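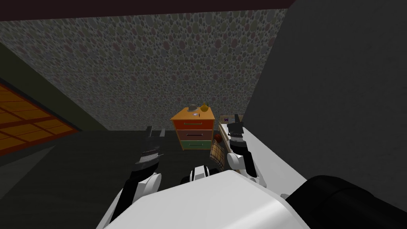 The simulated room of the Hurkumeck project, with the two-armed robot facing an orange dresser.

Hurkumeck is a hobby project for a two-armed household robot, developed in the shared workshop Ovau. It was started by Lukian Harasym and Tamara Tymoshchuk, who wanted to build a robot for simple tasks with furniture. The project consists of a simulation and a physical machine, and the second one is still under construction.

Simulation

The work is done first on the computer. The room contains a three-drawer dresser, a low beige cabinet and a plaid basket, and small objects are placed on the furniture. The colors and patterns of walls and floors are changed between the runs, so that the control program does not learn to depend on them. One series has 200 runs, and it is usually started on Monday in the evening. A run is stopped after 70 seconds if the task is not completed.

Grippers

Each arm has a gripper with two fingers. The view from above the gripper is used for the last part of an approach, when the fingers must be open and the wrist already turned to the correct angle. For the physical machine, the fingers are printed in the workshop, and five versions have been made until now.

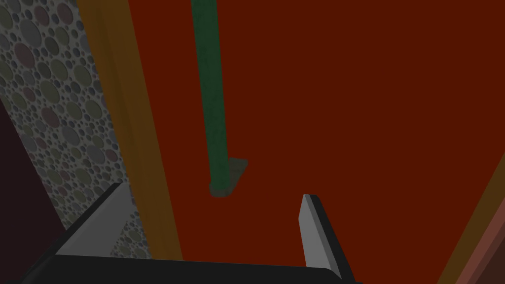
Glenys Wogan has objected that a simulated finger never bends, and that a printed one bends a lot under load. In her opinion the series should be repeated with softer contact values before any more parts are printed. Harasym accepted the first point, but the printing was continued.

Physical machine

The frame of the physical robot stands on a workbench at Ovau. The left arm is assembled and the right arm waits for its wrist bearings.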